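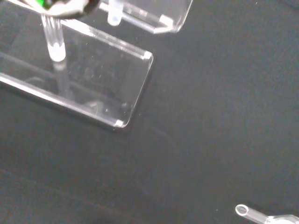
Our project this semester was the upkeep of the bench cell in Phùng Hall at Presdale, where the arm handles small pieces of glassware for the introductory chemistry demo. We did not write the demo program. Our job was to get the cell to start from the same condition every morning, find out why it drifted, and leave instructions for the next group. Most of the trouble came down to what the wrist camera sees. Clear acrylic on a dark mat gives bright lines along the cut edges and very little in between, and a clear tube standing in a clear rack is hard to pick out from its own reflection. Lint also shows up as white specks on the mat, and the detector sometimes took a speck for an edge highlight.

## 1. Condition at the start

The cell ran on Plurnov, the cell control package the department uses, with a calibration file left over from last year. When we ran the check routine for the first time, the gripper stopped to one side of the rack hole it was sent to. The offset was not the same twice. We suspected the wrist mount, the rack position and the camera exposure, and took them in that order.

The wrist mount was fine. We checked the screws with the torque driver from the Irano tool kit and none of them moved. We marked each head with paint pen so that a loose one can be spotted later. 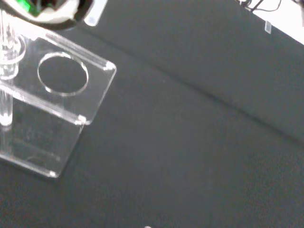 The rack was the first real problem. It had been put back by eye after each cleaning. The calibration file stores the rack as one corner point and one angle, so a small twist at the corner becomes a large miss at the far hole. We cut a cardboard template that fits against the corner of the table and gives the rack its place. The template comes off before the arm is enabled.

## 2. Cloth and mat

A crease in the work surface reads as a long faint line, and if it passes behind the rack the detector can join it to an acrylic edge. We tried tape on the corners first. It let go overnight. Clips along the table edges hold better and can be moved without leaving residue.

Daily routine for the cloth:

1. Put the arm in the park position and press the stop.
2. Take everything off the cloth, glassware first.
3. Go over it with the lint roller, back to front.
4. Pull it flat from the far edge and set the clips again.
5. Put the template down, place the rack, remove the template.

The whole thing takes longer to read than to do, except for step 4. If the cloth is pulled too hard at the front, the hem rides up and a fold forms at the middle of the table.
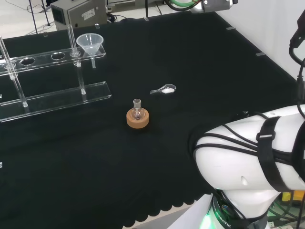
## 3. Cables

Cables on an arm of this kind need slack at each joint and no slack anywhere else. We found one bundle that went tight when the wrist turned to the end of its travel. This explained part of the changing offset, because the camera plug was being pulled on in some poses and not in others.

We opened the straps, ran the arm slowly through its travel by hand guiding, and closed the straps again with the elbow fully bent. After that we repeated the travel with one person watching the plug. Anyone who adds a cable should redo this. Do not close a strap over a connector.

## 4. Exposure and calibration

We turned off automatic exposure. It had been changing whenever the gripper's white housing filled more of the view. The fixed values we tested were 620, 700, 758 and 918 in the units Plurnov shows on the camera page. At 918 the acrylic edges bloomed and the corner points could not be located. At 620 the rim of an empty hole was lost on some passes. Both 700 and 758 worked. We saved 700, which leaves some room if the overhead lights are replaced with brighter ones.
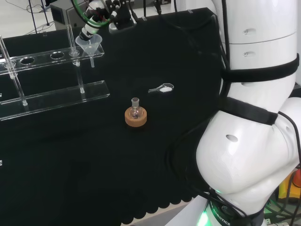
Calibration was then redone with the rack on its template position. The routine asks for the same corner from several poses and reports the spread. Our first attempt failed because the cork ring was close enough to the rack to be picked up as a candidate. Moving it toward the center of the table fixed this, and the check routine passed.

## 5. Open items

- The funnel has no calibrated position. It is placed by hand and the program assumes it is seated fully in its hole.
- The template is cardboard and will wear at the corner. It should be redone in acrylic or aluminum.
- We did not test with the window blinds open. All work was done with them closed, mostly on Wednesday afternoons.
- The old calibration file is still on the cell computer, in the folder marked "previous". It should not be loaded.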